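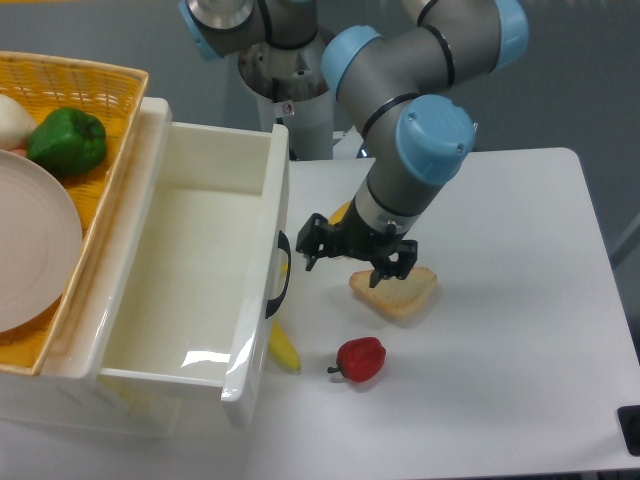 Four matches unbeaten and the girls still want more, according to Oluwatosin Ekpo, who said after the final whistle that the squad had "run themselves into the ground for each other" and would be back on the training pitch the next morning.

Wulport School's under-16 hockey team beat Bindel 4-2 away from home to reach the regional semi-finals, and what a match it was! Bindel scored twice in the opening 7 minutes and looked quicker to every loose ball. Wulport pulled one back from a penalty corner, then levelled just before half-time with a lovely reverse-stick finish at the far post.

The second half was all Wulport. The third goal came from a long run down the right – the kind of move the team have been practising since pre-season began in June – and the fourth was tapped in with Bindel's keeper stranded well off her line.

A crowd of 645 watched, easily the biggest the team have played in front of, and a good many had made the trip by coach. They sang the whole way through, even when it was 2-0 and raining hard.

Wulport meet Gatus in the semi-final, at home. Gates open 30 minutes before push-back and entry is free for pupils.

October 30, 2023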